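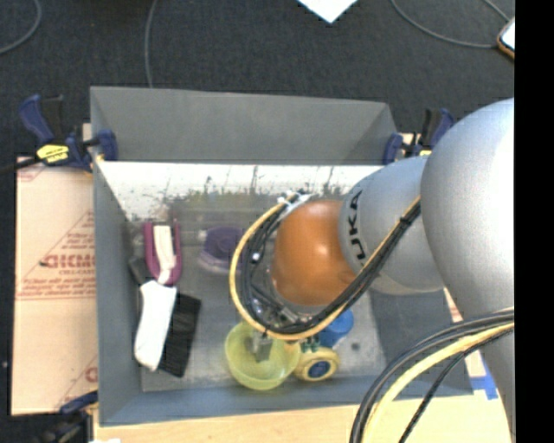

Langat Foods extends chilled fish range with smoked tilapia fillets

Workeldale, July – Langat Foods has added a cold-smoked tilapia fillet to its chilled range. The product goes on sale this month in 619 shops, in packs of two fillets with a net weight of 240 g. A larger catering pack of 2 kg is available to order through Zernel, the company's wholesale distributor.

The fillets are skinned, pin-boned and dry-cured in salt and raw cane sugar for nine hours. They are then rinsed, rested on racks overnight and smoked over beech at a chamber temperature that does not exceed 28 °C. No colouring or liquid smoke is used. The finished fillet has a salt content of 2.6 per cent and a shelf life of 18 days unopened, when kept between 0 °C and 3 °C. Once opened, a pack should be used within two days.

"Tilapia has less fat than salmon or mackerel, so it takes up salt quickly and dries out if the cure is too long," said Kibet Odera, product development manager at Langat Foods. "We ran trials at six, nine and twelve hours. Nine gave the firmest slice without a hard edge."

The recipe was tested with 877 households, who were sent two packs each and asked to cook with one and serve the other cold. The most common use was in a rice dish or kedgeree, followed by omelettes and potato salad. Comments on an earlier version led to one change – the black pepper coating was removed and is now supplied in a separate sachet.

The fillets are sold ready to cook and should be heated through before serving in hot dishes. They may also be eaten cold, sliced thinly across the grain. The company advises against freezing after opening. The fillets are not recommended for deep frying, as the cured surface browns before the centre is hot.

A set of recipes has been written for the launch by Nyokabi Odera, who runs the test kitchen. They include smoked tilapia with coconut and green chilli, a fish pie topped with sweet potato, and a cold plate with pickled cucumber and mustard dressing. The recipes are printed inside the sleeve of each pack.

Initial production is set at 2,000 packs a day. Troels Bech, head of smoking and curing, said the volume would be reviewed at the end of the first quarter of sales. "The limit is rack space in the resting room," he said. "Smoking itself takes five hours, resting takes fourteen."

The smoked tilapia fillet replaces the company's peppered mackerel in the same pack size. Peppered mackerel remains available in the catering range – order codes are unchanged.

Allergens: fish, mustard (pepper sachet).

Press contact: Wekesa Kirui, Langat Foods, Workeldale. Samples and pack shots are available on request.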